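Budgeting the second arm

The request form wants one number, so I spent most of December producing one. What follows is the working, mostly for Lihua Su, who will have to defend it when I am on leave, and for anybody else pricing small servo arms for a bench.

We have one arm in use and want a second at the Ulville site. The obvious approach is to take the cost of the first and repeat it. I tried that and the result was wrong in both directions. The first purchase included things we will not buy again (a power supply sized for a larger machine, two sets of brackets in the wrong hole pattern) and left out nearly everything we bought afterwards from petty cash.

Quotes first. Bravar supplies a kit with servos, brackets and horns, unassembled. Kidton supplies an assembled arm on a plate with the IDs already set. The Kidton unit is $733 more than the Bravar kit before freight. Jiahui Feng assembled our present arm and her estimate for doing another is 30 hours, including setting the centre positions and redoing the ones that slip a spline tooth. At any internal labour rate I am prepared to write down, the kit is the dearer option. It remains attractive to the people upstairs because labour does not appear on the purchase order.

I asked both firms for the same four items: unit price, price of a single replacement servo, lead time on that servo, and whether the gripper fingers are sold separately. Kidton answered all four on one page. Bravar answered the first two and sent a catalogue. Their sales desk later gave 90 days for the wrist servo, by telephone, and I have asked for it in writing.

Lead time matters more than price at this size. A servo is a consumable. They go in the gears, and they go when somebody leaves the gripper stalled against an object over lunch. With one arm and no spares, a 90-day wait is a quarter of the year with the bench idle. I have therefore put two spare servos per arm into the capital line, against advice. The advice was to put them in consumables, where they would be the first thing cut.

Cabling was the item I had most underestimated. The pigtails supplied with hobby-class servos suit a static pose. Once the wrist travels through its full range the lead needs slack, the slack catches on something, and the connector backs out. I have allowed $300 for extension leads, spiral wrap, locking clips and a strain relief at the base, for both arms together. It is a dull line and I expect to be asked about it.

Mounting is also in there. The Ulville bench is a folding table and will have to be replaced, or at least bolted to something. I have priced a fixed bench from Mekonnen with a plain top. Their sheet offers a gridded top at extra cost, and I have left it out. Tape does the same job and can be moved.

Then the things that cost almost nothing and still need a line, or they come out of somebody's pocket: test pieces, clamps, a lamp, labels, a fused switch within reach of the operator. The switch is non-negotiable. The lamp should be dimmable, and there should be two of them if the arm is going to share the bench with any sort of vision work.

I have not budgeted for a force sensor. Jiahui would like one and her case is reasonable. The arm we have will not repeat well enough to make use of it, and I would sooner spend the money on better bearings at the shoulder. We have agreed to look at it again after the second arm has been running for a while – her wording, and I have kept it in the notes.

Contingency is ten per cent, the most the form allows without a separate memo. Freight to Ulville is quoted at the road rate. If either supplier ships from overseas the duty goes on top, and I have asked for that to be shown as its own line so the two quotes can be compared properly.

My recommendation is the Kidton arm, two spare servos, the Mekonnen bench and the cabling allowance. Lihua has the spreadsheet. The cells in yellow are still waiting on Bravar.

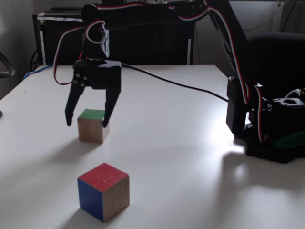

Gripper opening is the last figure on the specification sheet and the one I would check before signing. Suppliers quote it at the fingertips with the fingers fully spread, which says little about what the jaws will hold squarely. Our test pieces are painted wooden cubes in more than one size, and the larger one with the red top and blue side is the piece I want quoted against, along with the small green-topped one. I have sent both sets of dimensions to Kidton and asked for the usable opening at mid-finger. If the answer is too narrow, replacement fingers go in as a separate line and the total moves accordingly.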